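PRESS RELEASE

For immediate release
2022-12-04

Estow student robotics club opens its grasping project to other schools

The Estow student robotics club is making its grasping project public. Recordings, notes and the printable parts for the hand-held gripper will go to any school or college club that asks for them, free, starting with a first batch of 613 recordings. Target is 1000 by May.

The project is called Vatent. It began as a second-year assignment and got out of hand, in a good way. Students pick up everyday things with a two-fingered gripper held in the hand, record the movement, and use the recordings to teach a robot arm the same job. Cups first, then small lamps and bottles. Soft things are on the list for spring.

Club has 26 members this year, most of them new to robotics. Sessions run after lessons and anyone on the roll can join, no coding needed to start. Quite a few come from the design and textiles courses and had never held a soldering iron before September.
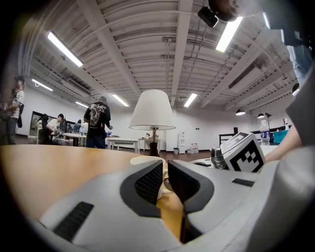
Vatent session in progress: the hand-held gripper at the table, with a cup and a lamp set out. Photo: Estow student robotics club

The gripper is the club's own version, now on its second redraw. First one had fingers that were too stiff and the pads came off, usually in the middle of a good run. The new pads have a texture and are glued and clipped. Marker mount was moved as well, so the tracking software doesn't lose it when the wrist turns. Drawings for both versions are in the pack, including the bad one, as other clubs may want to see what went wrong.

Each student does a short practice turn before recording. Then it is pick up, move, put down, and again. Failed tries are kept and labelled. The club argued about this for weeks and in the end kept them all, the arm learns something from a dropped cup too. Labelling is done in pairs, one student watching and one typing, and swapped halfway so no one gets stuck with the keyboard all evening.

"We wanted something a new member could do on their first day and that would still count," the club said in a joint statement. "You hold the gripper, you move a cup, and it goes into the set with everyone else's. Later on you find out how the rest works. Some people only like the cups part and thats fine."

Support for the project comes from Jastik, which paid for printing material and storage, and from the Rusnák workshop, which lets the club use its bench tools out of hours. Neither has a say in what is recorded or who gets it.

What is in the pack

Print files for both gripper versions, with a parts list
Assembly notes, written by students, tested on other students
The first 613 recordings with labels
A sheet of mistakes to avoid (longer than the assembly notes at the moment)
Session plan for a club meeting of 2 hours

Clubs that take the pack are asked to send something back if they can. Own recordings, a better pad, a correction to the notes, all welcome. Recordings should be made with objects the club owns or has permission to use, and people who may be in view need to agree beforehand. A consent form is included and can be changed to suit the school.

An open session for visiting clubs is planned for May, when the full set should be ready. Visitors will be able to try the gripper and watch the arm attempt the same tasks. It is slow, bring a drink. Places are limited by the size of the room, and schools within travelling distance of Estow will be offered them first. Details to follow in the new year.

Requests for the pack are open now. Write to the club through the Estow college office and mark the message "Vatent pack", giving the name of the school, the age group and whether you have acess to a 3D printer. Clubs without one can ask for a printed set of fingers, as long as stocks last.

Notes for editors

Vatent is a student project and is not for sale.
Further pictures can be had from the college office on request. Please credit the club.
Interviews with students by arrangement, outside lesson times only.

ENDS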